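**Pink walls with a navy floor - talk me out of it?**

**ylva_a**
Evening all! We've finally got the keys and I'm dithering over the front room. The old carpet has to go, and I keep coming back to a very dark blue floor with the walls in a soft pinky lavender (Ivar says I've been staring at it for 80 hours, which is unkind but fair). I'm after something like this:

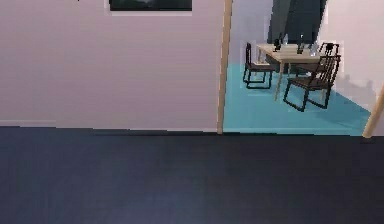 *Dark navy floor, pale pink-lavender wall*

Has anyone lived with a floor that dark? I'd love to hear how you got on.

**holger_eklund**
Sorry Ylva, I'd say don't. We had a nearly black floor for nine years and every crumb and dog hair shone like a star. Lovely for an hour after hoovering, mind you.

**Slavica J**
Oh I disagree, Holger! Ours is dark blue and I sweep it once a day while the kettle boils - no bother at all. Cream was far worse with the children. Do get a big sample of the pink though, Ylva, as mine went quite grey by teatime in February.

**ylva_a**
Thank you both, that's so kind. Next worry is the seating. I've rather fallen for a check:
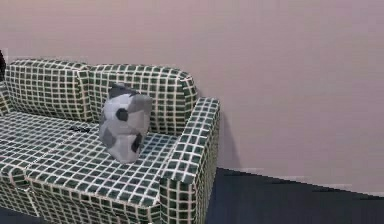 *The two-seater in green squares with thin white lines*

**holger_eklund**
Looks like my nan's bathroom. Sorry!

**Slavica J**
Well I think it's cheerful, and green with pink is a proper old garden pairing. I'd keep the curtains plain.

**riku_t**
With Slavica on this one. Ask for a swatch and live with it over a chair for a week before you pay for anything.

**ylva_a**
Swatch it is, then. Holger, your nan sounds like she had taste!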